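The Contract Rider Is Part of the Act
Hannelore Widmer
January 12, 2020

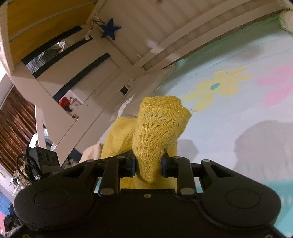
Most disputes between variety performers and the people who book them are disputes about the rider. I have read 135 of them over the past few seasons, from jugglers, magicians, stilt walkers, a dog act and one very thorough knife thrower, and I have come to a view that will not be popular with my colleagues. The technical rider for a small act should be one page, it should be written by the performer and not by the agent, and it should state measurements in place of preferences.

For readers outside the trade: the rider is the attachment to the contract that says what the act needs. Floor area, ceiling height, power, sound, access time, parking. The fee sits in the contract proper. The rider is the part that decides whether the show can be done as rehearsed.

Consider ceiling height. A club juggler working a five-club pattern needs clearance that many hotel function rooms do not have once the chandeliers are counted. Of the riders I read, a large share asked for a "high ceiling." A banquet manager reads that phrase and looks up. The ceiling seems high to him. He has never thrown anything at it. The performer arrives, measures, and drops the closing routine, and the client pays full price for a shorter show. One number would have prevented this. The number should be the lowest point above the working area, fixtures included, and the rider should say so in those words.

The same applies to floors. "Flat surface" is useless. A unicyclist can work on carpet, with some loss of control on turns. A rolla bolla act can work on carpet only with a board under it, and somebody has to bring the board. A tap-based comedy act cannot work on carpet at all. I once watched an act set up on the lawn at Hallach in August, on a slope that every person present agreed was slight. The balance table went down on folded programs at one end. The performer was good enough to finish. He should not have been asked to start, and his rider, which ran to 11 paragraphs about dressing rooms and bottled water, gave him no grounds to object.

The agent-written rider is the main cause of this. Agents build a rider by adding to it. Each bad night produces a clause, and no clause is ever removed. The version I was sent for the Clivimar winter program had a paragraph forbidding the use of strobe lights by other acts, in a program with no other acts. It also required a cassette deck. The power requirement, the single item that mattered to the electrician, was on the last sheet beneath the cancellation terms.

The usual defense is that a long rider signals a serious act. I have heard this from agents and from several performers I respect. I accept that it may hold for touring companies with a production manager at each end, where both people are paid to read the whole thing. It does not hold for a 15-minute walk-around set at a library or a trade show. The person receiving that rider is booking the room, ordering the food and printing the name tags. She will read the first page. The sensible response is to put the show on the first page.

A second defense is legal. A longer document protects the performer, the argument goes, because more is agreed in writing. I am not a lawyer and will not argue the point in general. In practice, a small act almost never sues over a rider. The fee at stake is too low. I know of one performer who was owed 964 dollars by a fairground operator and had a rider that was breached in at least four places. He wrote two letters and then stopped. What a rider can do for an act of that size is get the right outlet, the right floor and an hour of access before doors. It does this by being read.

There is also the question of who does the writing. A performer who writes the rider has to measure the act. This is less common than it should be. Ask a magician how wide the stage picture is and he will hold out his arms. Ask for the sight lines on the side tables and the answer is usually a story about a bad night in Trujillo. When I made the performers on my own list tape out their working area and send me the dimensions, several found that they used less space than they had been demanding. One had been turning down small rooms for years over a margin she did not need.

My own form, which I have used since the Drenon bookings, has nine lines: working area, clearance, floor, power, sound, light, access time, strike time, hazards. Hazards means fire, blades, animals and anything that leaves the performer's hand in the direction of the audience. If a line does not apply, the performer writes "none" — a blank is returned. Hospitality goes on a separate sheet, and I have no objection to its length.

The form has one known fault, and readers have pointed it out. It handles a fixed stage well and roving work badly. A stilt walker's clearance is the lowest doorway on the route, and a route is hard to fit on one line. For now I ask for a marked floor plan, attached. If someone has a better method I would like to see it, preferably on one page.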